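4.2 What visitors were shown, and what they took away

The Dreltau cell was open to visitors for one afternoon in March, in the Lendia building. The program promised "autonomous servicing of desktop computers," and that phrase did a lot of work. We attended as observers, with no part in the planning, and this section sets out how the demonstration compared with the claims made for it.

Theerawat Suwannarat introduced the cell and gave the only numbers of the day. According to his talk, the policy had been trained on 3000 recorded manipulations, and a full service routine was broken into 44 steps. We asked which of those steps the visitors would see. The answer was "a representative part," and no list was handed out. Pilar Ulloa, who was keeping our notes, wrote down the start and end of each run as best she could from behind the rope. The monitor beside the cell carried the view from the small camera at the gripper, and most people watched that instead of the arm.

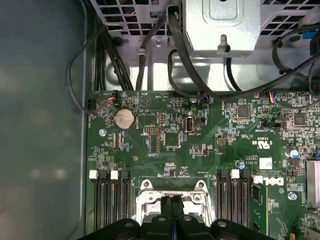

Our first concern is with the choice of task. Work around a processor socket looks delicate, and it drew the biggest crowd of the afternoon, but a technician who repairs office machines spends far more time on cables, stuck latches and screws that somebody has overtightened. A case with its cables still in place is a fair test only if the robot has to deal with them. In the runs we watched, it did not. The arm came in from overhead, worked near the socket and went back out the same way. Hipólito Barrientos asked whether the routine would start again if a cable were pushed over the socket, and was told that this was "on the roadmap."

Our second concern is with how people judged what they saw. We collected 65 short questionnaires at the door. Of these, 33 agreed with the statement "the robot could service a computer it had not seen before." Nothing in the program supported that statement. Every run used the same tower in the same position – a point made once in the introduction and not repeated for the groups that arrived later. Sobia Arain's comparison with the earlier Palma open day found a similar pattern, although the wording of the question was different there and we would not lean on it too hard.

We do not claim that the cell performs badly. We could not tell. The runs were short, the operators stood close to the controls, and we were not given the logs we requested. Visitors in the back row could see the arm and the open tower (Figure 6) but had no way of knowing whether a pause was planned, or whether a person had stepped in. Nerea Aguirre has suggested a plain signal lamp for operator input, and we support the idea. It would cost very little.

Figure 6. The arm over the open tower at the Dreltau cell, with the fixture plate on the worktable beside it.
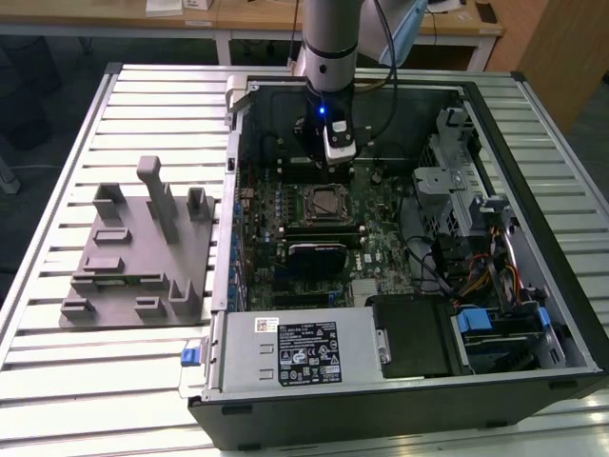
4.3 Follow-up questions to the operators

Two weeks after the visit we sent the Calden group a written list of questions. The replies covered the hardware in detail and the failure rate in one sentence, which gave no figure. We asked again for the logs and have not yet received them.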